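Chapter 4

Small Things on Beds: Sorting, Laying Out and Putting Away
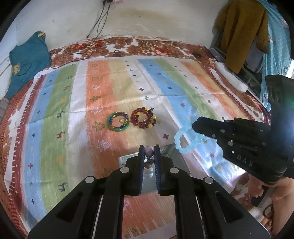 Roxana Ursu has objected to the word "sorting" in the title of this chapter from the first draft onwards. Sorting, she maintains, is what you do to post. What most people do with their bracelets is move them from one flat surface to another until it is time for supper, and a textbook should say so before it starts handing out advice.

We have kept the word, but the objection stands and you should carry it with you through the next few pages. Chapter 3 dealt with clothing, which is large, folds, and has the decency to be visible from the doorway. Small personal items are another matter. They weigh next to nothing, they get into everything, and their owners, who will part with a winter coat after a minute's thought, will defend a string of beads to the last.

4.1 Why the bed

Ask a class of students where they would lay out a collection of bracelets and most will say a table. Send the same class into a real bedroom and they will use the bed. Tables in real bedrooms are already holding a lamp, a glass, a charger and a stack of books that somebody means to read. The bed is wide, it is at a reasonable height, and it has one further quality that trained home organisers rather enjoy: you cannot go to sleep until you have finished.

A bed has its faults as a work surface. It is soft, so round beads settle into any dip. It slopes towards whoever is sitting on it. And it is usually covered in a pattern. Many household manuals will tell you to spread a plain white cloth first, and if you have one to hand, do. In practice you will be working on whatever is there, and whatever is there may well be broad stripes in orange, blue and green with Christmas trees and reindeer on them, in a month when Christmas is nowhere in sight. Do not remark on it. Clients can take a good deal of criticism about their cupboards and almost none about their bedding.

Busy covers do call for a change of method. A bangle, being stiff, holds its ring and can be found again on nearly anything. A bead bracelet on elastic will coil up on itself and, on a sheet dotted with little red, yellow and blue stars, can pass for part of the decoration. Lay such pieces on the plainest area you can find, and if the cover is striped, use the stripes. One stripe for keeping, one for mending, one for giving away. It is the only known use for a loud sheet in professional practice.

4.2 One at a time

The commonest beginner's mistake is the handful. You take hold of everything in the dish, put it down in a heap, and have now transferred the problem a short distance to the left.

Pick up one piece. Hold it clear of the bed, where it can be seen all the way round. Decide, or ask the owner to decide, and put it down where it belongs before you touch the next. The lifting matters more than it sounds. A piece lying among others is part of a pile, and people are vague about piles. A piece hanging in the air by itself gets an answer.

While you have it up, check three points:

The stringing. Elastic goes slack before it goes altogether. If you can see a good deal of cord between the beads, put it with the mending.

The join. On a strung bracelet this is usually a knot, often tucked inside a bead. Do not tug it to find out how strong it is. You will find out.

The lining or rim. Some bangles carry small beads around the inside, where they rub against the wrist all day. Run a fingertip round and feel for gaps.

Pieces that touch each other on the bed should be moved apart before you go on. Two bracelets left overlapping will be picked up as one, and the lower of the two will then travel across the room unsupervised.

4.3 A case: the Rathnayake flat

Marisol Van Dusen took on the Rathnayake flat in Utbridge on a wet Tuesday, having been told on the telephone that there were "a few bits" to go through. There were 48 bracelets, in a biscuit tin, a sock and the drawer with the batteries.

Her notes are admirably short. She laid everything out on the double bed, separated stiff from strung, and worked through the stiff ones first because they were quick and gave the family a sense of progress. By lunch only 13 were undecided. Two of those had lost beads, and she set them aside in a saucer with a slip of paper giving the colour wanted. The rest were argued over until it got dark. She had allowed up to two hours for the whole job.

Her mistake, as she wrote herself, was to let a grandchild help with the strung ones. Beads were still being recovered from between the mattress and the wall when the family moved to Plavanton.

4.4 Terms used in this chapter

Bangle: a bracelet that keeps its shape when put down.

Strung bracelet: one that does not, being beads on a cord or elastic.

Laying out: placing pieces singly, with space between them, so that each can be seen and reached.

The undecided: pieces that have been lifted, looked at and put back down without a verdict. Every collection has them. Give them their own spot, away from the pillows.

Before you read on

Find a small collection of your own, or borrow one from a person who trusts you. Lay it out on a bed, on whatever cover happens to be on it. Write down where you put the first piece and why, and how long you went before picking up two at once. Keep the notes by you, as section 4.5 begins with storage and you will need to know how many of your pieces are stiff.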